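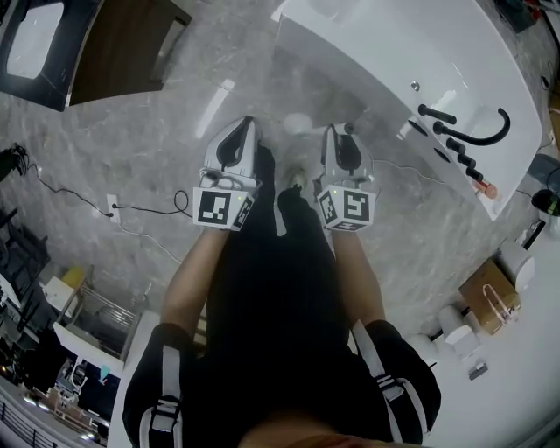
第8号 292ページ

トップ > 住宅設備 > 浴槽 > 製品レビュー

印刷する | メールで送る

Clendora 置き型浴槽 使用レビュー

Falcão社の置き型浴槽Clendoraを2か月使用した。色は白、縁は光沢仕上げで丸みを持つ。外形の長辺は1546mm。カタログ値と実測値に差はなかった。

設置は床の水平出しに時間を要した。脚部の調整ねじは可動域が狭く、勾配のある床では付属のスペーサーを併用する必要がある。排水管の接続口は本体下部にあり、据え付け後は手が入りにくい。接続と漏水確認を済ませてから位置を決める手順を勧める。説明書の記載は順序が逆である。

保温性は標準的で、ふたなしでは湯温の低下が早い。長時間の入浴にはDrullutness社の断熱ふたを併用したが、縁の曲率が合わず、短辺側にわずかな隙間が残った。

清掃性は良好。縁の水あかは中性洗剤と柔らかい布で落ちる。研磨剤入りの洗剤は光沢面を傷めるため使用不可。浴槽と壁の間はモップの柄が入る幅を確保しておきたい。石目調の床では水滴の跡が見えにくく、拭き残しに注意が要る。

排水栓は押し込み式。動作は軽いが、パッキンの交換部品は販売店Detusgateでの取り寄せとなり、9月以降は型番が変更される予定である。購入時に予備を1個注文しておくとよい。

評価:本体の仕上げは良、施工性は可、付属品は不足。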